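How many demonstrations before a pick-and-place policy stops being clumsy?

Posted by dostar_dan in Robot Learning > Collecting Data

Hi all! First real project and I'm having a ball with it, but I'm stuck on planning. I have a small two-arm setup and I want it to move snack items between a tray and a basket. So far I've recorded 23 episodes by teleoperation, all with the same item, and the trained policy does fine if I put the item exactly where it was in the recordings. Move it a hand's width and the gripper closes on air.

Do I just record more of the same? Or change things up from the start? I've read everything from "a few dozen is plenty" to "come back when you have thousands." I can get through nearly 8 good episodes an hour, so thousands would take me until I retire. Also, do I need a wrist camera? Right now I only have one fixed camera looking at the table.

3 replies

Helmi Keskinen
Oh, this is a fun stage to be at! You're closer than you think.

Change things up. If all of your episodes start with the item in the same spot, the policy can get away with learning one path through the air and barely looking at the pictures. Move the item every single time. Turn it too, and shift the basket. I keep a sheet of paper by the keyboard with a rough grid of the tray and tick off the squares so I don't keep drifting back to the middle (you will drift back to the middle, everyone's hand does).

We did a grocery set for a project called Remura and stopped at 404 episodes. The first batch was all one item and I'd happily throw most of it away. Things got much better once we mixed shapes: small boxes, chocolate bars, bottles, wrapped sandwiches. Plastic wrap is the hard one, because it shines differently every time you turn it. I love those episodes, they teach the most!

Other stuff I'd do from day one:

Leave the neighboring items on the table. A bare table in training and a busy one later is asking for trouble.

Keep your fumbles if you recovered from them. A missed grasp followed by a good one is worth having. Toss the ones where you gave up, or label them as failures.

Write the task sentence before you record, and keep the wording the same within a batch. I once had 6 ways of saying "put it in the basket" and cleaning that up ate an afternoon.

And yes, get the wrist camera. The fixed view tells the policy where things are on the table, and the wrist view helps with the last bit, where the arm itself often blocks the fixed one. Check that both streams share a clock before you record a whole day. Ask me how I know.

Our table from both views: 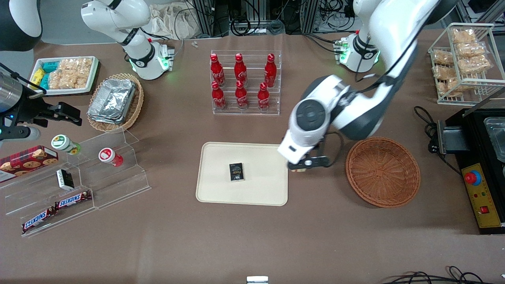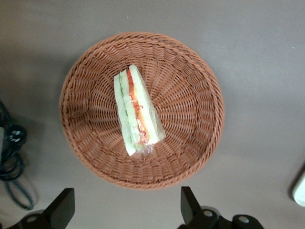
Fixed view first, wrist view second. Same kind of woven basket in both.

stoteck_fan
more data. always more data

Aaltonen_R
Agree with Helmi on nearly all of it. One thing I'd add is to hold back a few item positions and never train on them. Test there after each batch. If the success rate at those spots stops climbing, recording more of the same kind won't buy you much and it's time for a new item or a new layout.

On speed, your rate sounds slow but it usually picks up once your reset is quick. Have the next item ready next to your chair. I'd also stop when your hands get tired. My late evening episodes were full of little pauses and the policy copied every one of them, so it would hover over the tray like it was thinking about dinner.

What are you using to drive the arms? If it's a leader arm, check the gripper trigger for slack first. Mine had enough play that the recorded closing command lagged behind what I thought I was doing, and a missed grasp can come from that as easily as from too few examples.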